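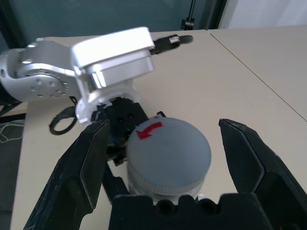
Open Day at the Azimi Theatre, Skotbridge

My wife found the notice in the library in April, and we put it on the kitchen calendar the same evening. The Azimi Theatre in Skotbridge opens its backstage rooms to visitors once each year. I have been to many concerts there, mostly tribute bands and some folk evenings, but I had never seen what is behind the curtain.

We took the early bus from Andow and arrived before the doors opened. The line already went past the ticket window. Visitors go in groups, and ours was led by Refugio Orozco, who has been the stage manager for six seasons. He speaks fast, and I had to ask him to repeat some words. He did it gladly.

The hall has 557 seats. From the stage it looks smaller than I expected, and the balcony feels very close. Mr. Orozco told us that singers like this, but comedians are sometimes afraid of it. He let us stand at the front of the stage one by one and say something without a microphone. I said my name and the name of my street. My wife, who was in the last row of the balcony, heard every word.

After this we climbed to the lighting bridge. The stairs are narrow and steep, so please wear good shoes if you go. The old lamps used 1,000 watts each and made the bridge very hot in summer. Most of them are replaced now, but a few are kept for shows in which the director wants that warmer yellow color. 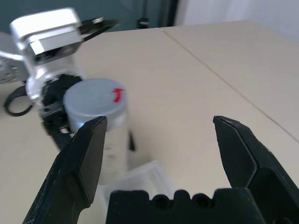

A cylindrical container on a pale beige tabletop.

The part I liked most was the sound desk. Touran Bagheri mixes nearly all the touring shows, and she had prepared a recording of a seven-piece band with every instrument on its own channel. She took away the bass, then the backing singers, then the strings, and asked us what was missing. I was wrong about the strings. She also explained that a full hall sounds different from an empty one, so the sound check in the afternoon is only half of the work. Her desk is a Verkon, bought second-hand from a hall that closed.

We had 40 minutes for the dressing rooms and the bar. The dressing rooms are plain, with mirrors and a sink, and one of them has a wall signed by visiting performers. I looked for the names of bands I have seen and found two. The coffee in the bar was good, but there were not enough chairs, and several older visitors had to drink it standing.

The tour is free, and you can leave a donation at the door. You should reserve a place by telephone. Children under eight cannot go up to the lighting bridge, but they can wait in the hall with an adult.

Before leaving we bought two tickets for the brass band concert in the fall, row F, on the left side.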